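Zetulden 走行ログデータセット データカード

概要

Zetulden は、中距離トラック輸送の車載端末から収集した走行ログをまとめた表形式データセットである。燃料消費の推定、アイドリング時間の集計、運転時間記録の整合性検査での利用を想定している。収集元は運送会社 Mullis の車両159台で、端末ソフトウェアには Kwofie を用いた。初版の公開日は2021年5月13日、管理担当は Delali Baidoo。

構成

trips.csv 運行単位の要約。1,156行。
events.csv 急減速、ドア開閉、エンジン始動・停止などのイベント。
fuel.csv 給油記録および燃料計の読み値。
vehicles.csv 車両の属性。車両IDは公開用に振り直してある。
schema/ 各ファイルの列定義と単位。

主な列(trips.csv)

trip_id 運行の識別子。文字列。
vehicle_id vehicles.csv への外部キー。
start_utc, end_utc 運行の開始・終了時刻。ISO 8601形式、UTC。
distance_km 車速パルスから積算した距離。GNSSの軌跡長ではない。
idle_s 車速0かつエンジン稼働の秒数。
fuel_l 噴射量の積算値。欠測は空欄とし、0では埋めない。
gross_kg 申告総重量。空車回送では車両重量のみ。

収集方法

端末はJ1939バスから車速、エンジン回転数、噴射量を読み取り、1秒間隔で内部メモリに記録する。通信圏内では500レコードごとに圧縮して送信し、圏外では最大2,000レコードを保持する。上限に達すると古いものから上書きされるため、山間部の路線では運行途中に欠落区間が生じる。欠落のある運行には gap_flag に1を入れた。

受信側では重複レコードを端末の連番で除去し、時刻の逆転を検査した後、運行単位に分割する。分割の境界は、エンジン停止が20分を超えた時点とする。

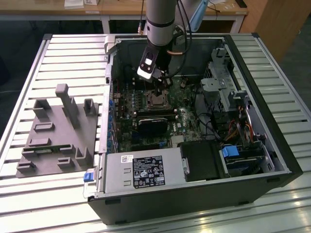 distance_km と軌跡長が一致しない運行は、どちらを使えばよいか。

燃費の計算には distance_km を使う。fuel_l と同じバスから同じ周期で取得しており、欠落区間も両者で一致する。経路の復元や通過地点の判定が目的なら軌跡長の方が適している。差が5%を超える運行には dist_check 列に1が入っている。

前処理

位置情報は小数点以下2桁に丸めた。発着地から半径1km以内の点は削除してある。運転者の氏名、社員番号、免許情報は収集段階で含まれない。自由記述の備考欄は公開版から除外した。

既知の問題

・11月の一部の運行で、端末の更新後に idle_s が二重に加算されている。該当行は idle_fix 列に補正値を持つ。元の値は変更していない。
・冷凍車では補助エンジンの燃料が fuel_l に含まれない。fuel.csv の給油量と突き合わせると差が出る。
・gross_kg は申告値であり、車軸重量計による検証を経ていない。
・トンネル出口で位置が数百メートル飛ぶことがある。平滑化は行っていない。

読み込み

文字コードはUTF-8、区切りはカンマ、改行はLF。trip_id は先頭にゼロを含むため、数値型に変換しないこと。検査用スクリプトは tools/validate.py にあり、引数にデータのディレクトリを渡す。外部キーの不整合または単位範囲の逸脱を検出した場合は終了コード1を返す。

想定外の用途

個々の運転者の評価、保険料率の算定、事故責任の判定には使用しないこと。急減速イベントの閾値は積載状態を考慮しておらず、空車時に過剰に検出される。

関連

配車側の記録は別データセット Givent に収録している。両者の結合には trip_id ではなく dispatch_key を使う。dispatch_key のない運行は自社便の臨時運行で、Givent 側に対応する行はない。

更新

列の追加は副版番号、既存列の意味の変更は主版番号を上げる。誤りの報告には版番号、ファイル名、trip_id を添えること。変更履歴は CHANGELOG に記載する。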